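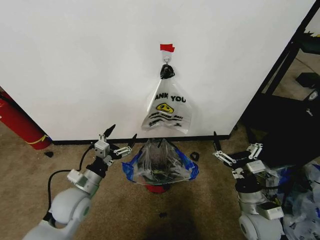
GRIPPER COMPARISON - PRE-RUN AND IN-RUN CHECKLIST
Cell 2, two-arm station, bag and bin tasks
Inspector: Hortensia Villalba
Grippers under comparison: Dutbridge parallel (stock fingertips) and Walczak parallel (padded fingertips)
Controller: Cellgate

Mark each line OK, FIX or N/A. A FIX on any line in section 1 stops the run.

1. Before power

1.1 E-stop reachable from the operator's chair and from the door side. OK
1.2 E-stop releases and resets on the Cellgate panel. OK
Comment: Reset needs a long press. New operators keep tapping it.
1.3 Fire extinguisher in place, tag current. FIX
Comment: Tag is current, but it should stand upright on its bracket. Bracket ordered.
1.4 Fingertip screws checked with the small driver, both arms. OK
1.5 Arm cables clear of the joints through full travel. OK
Comment: The outside loop on the left arm is longer than it needs to be. Leave it for now, but watch it on low reaches.
1.6 Floor clear between the operator and the arms. OK

2. Gripper settings

2.1 Closing force limit set the same on both grippers before scoring. OK
2.2 Cycle counter read and written down. OK
Comment: Dutbridge at 3,000 cycles, Walczak at 1,000. Fingertips on the Dutbridge are due for replacement at the next service, so treat its slip results with some care.
2.3 Open and close by hand command, three times each side. OK
2.4 Jaws meet evenly with nothing between them. FIX
Comment: Right side on the Walczak closed slightly off center. Shimmed and rechecked, now OK.

3. Liner handling

3.1 Both grippers can pick up the liner edge without pinching the carpet. OK
3.2 Liner held open between the arms with no contact between fingertips. OK
3.3 Arms stop if the liner is pulled tight. FIX
Comment: The stop works at the default threshold of 280 on the Cellgate, but the operator had raised it. Put it back and lock the setting. Thin plastic gives very little warning before it tears.
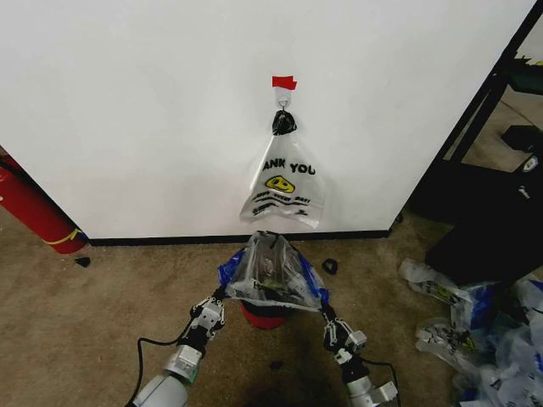
Item 3.2: clear bag held open by both grippers above the red container.

3.4 Loose plastic kept away from the arm bases. FIX
Comment: The pile of used bags on the right is too close. Move it behind the shelving side before the next run - a bag drawn into a joint will cost us a day.
3.5 Used liners thrown out if the edge is torn or stretched. OK

4. Hanging bag

4.1 Wall hook pull-tested by hand. OK
4.2 Red tape mark present above the hook. OK
4.3 Speed limited to the slow profile near the wall. OK
4.4 Operator's hands out of reach while either arm is moving. OK
Comment: Guster wrist guards still not fitted. They are optional for this task, but I would like them on before we go to the faster profile.

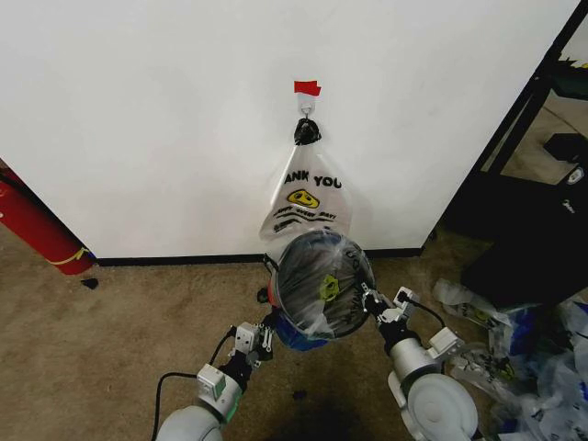

Load on the hook is the item I want scored separately for each gripper. The adhesive hook is rated for hanging, and a gripper pulling sideways is a different case. With something round in the bag, as we have with the dark object wrapped in plastic, the right gripper holds the side through the film and any slip goes straight to the hook. Record the grip force when contact is made, and again on release. If the hook shifts against the wall, stop and mark FIX under 4.1.

5. After the run

5.1 Arms parked, power off at the Cellgate. OK
5.2 Fingertips wiped and checked for nicks. OK
5.3 Small scraps picked up off the carpet. FIX
5.4 Log file saved under the gripper name, with the operator's initials. OK

Open items: 1.3, 3.3, 3.4, 5.3. Recheck Wednesday before the first run. No scores from the fast profile are to be entered until 3.3 is closed.

H. Villalba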